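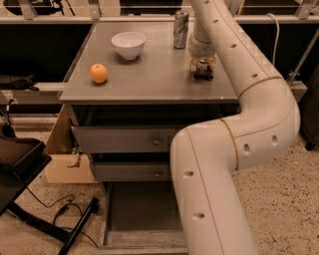 Gwion Prosser
List moderator, Binelwood Home & Mending list

Hello all,

Ok-hee's message has been sitting in my inbox for a few days and I wanted to answer it properly, so get yourselves a cup of tea. I'll quote the whole thing for those who only get the digest.

On 14th August, Ok-hee Myung wrote:
> Hi everyone, I've been given a little square cabinet with two drawers
> and I'd love to paint it grey for the end of the kitchen. A few things
> I'm stuck on. Do I do the top in the same colour or leave it? Does a
> painted top survive having bowls and cups plonked on it every day?
> And what do people do about knobs, the ones on mine are plastic and
> horrid. I have 32 pounds to spend and would like change.
> Ok-hee

Right then! Grey all over, top included, that's my vote. I dithered for ages about a contrasting top (In-ho was all for bare wood and oil) but a small square piece looks calmer in one colour, and then whatever you put on it does the work. The orange looks twice as orange against the grey, and the white bowl looks smart for once in its life. I'd go a touch shiny on the top too, because a dead flat finish shows every greasy thumb. Mine at home had a flat finish the first time round and I could have told you what we'd had for breakfast from across the room.

As for wear, it depends almost entirely on how long you can bear to leave it alone. Paint feels dry the same evening and isn't hard for weeks. I put a fruit bowl back on mine after two days and took a perfect ring of paint off with it, so please learn from that. Give it 10 days before anything lives on it, and longer for anything heavy. Cold cans are worse than bowls, I find, they sweat and sit there in their own little puddle while you forget about them. If you've a bowl with a foot, even a small one, run your finger round the underneath. The unglazed bit can be like sandpaper, and a few minutes' rubbing with fine wet and dry paper sorts it out.

Has yours got a raised edge along the front of the top? I'm very fond of one of those, it stops an orange making a break for the floor. They're a nuisance to paint though, the paint gathers in the corner and dries in a fat line. Go along it with a nearly empty brush as your last job before you walk away.

Knobs! Small round brass ones, every time. They warm up a grey front no end and you only need the one per drawer. If they're going off to one side instead of in the middle, get the second directly below the first, and measure it from the side of the cabinet and not from the edge of the drawer, because if one drawer is narrower than the other (they often are) you'll be out and you'll see it every single day. Ask me how I know. Ga-eun got hers from the box under the counter at Abernathy, they're all odds and ends so take one of your old screws along to check the thread.

On paint, I used what was left of a tin of Pritura and it went on nicely over a good scrub and a light sand. Eun-seong swears by two coats of primer on anything that's been waxed, and having seen the yellow patches come through on my bedside table I'm not going to argue. Don't forget the drawer edges want hardly any paint at all or they'll stick. Mine did until I rubbed a candle stub along them.

You should get change out of your 32 pounds if you only buy a small tin. Do write back and tell us what you decide about the top, and if anyone disagrees with me about shiny finishes, the floor's yours.

All the best,
Gwion

Recent messages on this list
Re: Sticking drawers, candle wax or soap?
Odd brass knobs wanted, four matching if possible
Turnness jumble sale, who can give me a lift?
Re: Re: Ring marks on painted tops
Wanted: half a tin of grey, any grey
Getting old wax off before priming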